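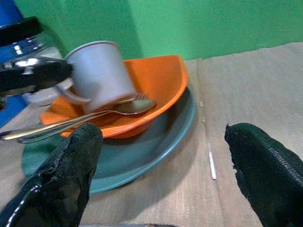

Stacked for clearing: teal plate, orange bowl, mug, with the spoon and fork across the front.

Good practice for a table-clearing task: what counts as "done"?

Posted by Daiane Nogueira

I'm writing the house rules for a tableware task and I'm having far too much fun with it, but I'm stuck on two points. We stack plate, then bowl, then mug in the bowl, with the spoon and fork last. One of us says a run only passes if the mug ends up standing straight. I say a leaning mug is fine so long as it stays inside the bowl. Who's right?

The other point is cutlery. Do you set a rule for which way the handles point, or leave it alone? We have 518 runs scored so far under two different readings of the same sentence, and I'd like to fix that before we do any more!

---

Gonton

Just make it stand straight. Simple rule, easy to check. For the handles I wouldn't bother.

---

Beatriz Vilela

Oh, I love this kind of problem. We went through the same thing on Kerura and rewrote our scoring sheet from top to bottom, and it was worth every hour.

I'd let the mug lean. A straight mug looks tidy, but if your bowls have sloped sides you'll be failing perfectly good stacks. What we wrote was "mug supported by the bowl, no contact with the table, still in place after 13 seconds with the gripper clear." Please keep that last part! Our first version let people score while the fingers were still close in around the dishes, and you can't tell from that whether the stack is holding itself up or being propped. Fingers back first, then start the clock, then score.

For cutlery, I'd leave direction open and put a rule on support instead. Handles sticking out past the bowl are fine with us — they have to go somewhere — as long as the heads are inside the rim and nothing touches the cloth. If your next step is carrying the stack, then yes, pick a side for the handles and write it down, otherwise they'll catch on whatever is standing next to the plate. We keep a clear strip on the handle side for that, and jars are the worst offenders.

About your 518: don't quietly rescore them. Put a version number on the rule, mark the old runs as version 1, and start version 2 on a clean sheet. You can go back over the old ones later if you kept the video. We did ours in December, all 2106 of them, and the arguments we had over the borderline cases gave us the best paragraph in the whole document (the one on what to do when two scorers disagree: both write down their reason, and a third person scores it blind).

Would love to see your sheet when it's ready, Daiane!

---

Sithole

Agree with Beatriz on the version numbers. Also write down which bowl you used. We swapped bowls halfway through once and the lean was completely different.

Contact Flistedo Help | © 2022 Flistedo | Back to top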